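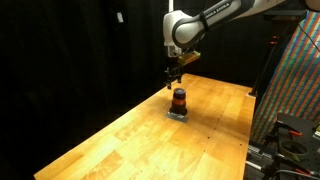

Camera-only grasp detection vs wrist force - our numbers

Posted by yutong_li, 20 Dec 2024

We've finished the lidded container set on the Franka. 420 grasps, split evenly between 2 conditions: overhead approach with a fixed height from the depth map, and the same approach with a stop on wrist force. Fixed height got 60 more failures than the force stop. Same gripper, same policy weights, trained in April.

hivton
Did you shuffle the order, or run one condition and then the other? If it was in blocks I wouldn't trust a gap like that.

yutong_li
Blocks of 10, alternating. Calibration was redone between blocks.

Dehua Kang
I don't agree with the reading. Depth on a shiny plate is poor, and you've got the container standing on one. You may be measuring the plate. Put it straight on the wood and run fixed height again.

yutong_li
The height comes from the lid, and the plate is masked out.

Dehua Kang
The lid has a shine on its rim as well. Same problem.

flovska_lab
We saw something similar with matt lids, for what it's worth. Smaller gap, but still there.

hivton
How many objects in total? One container isn't much to go on.

yutong_li
Only the one so far. I'll do a run on bare wood and post the logs.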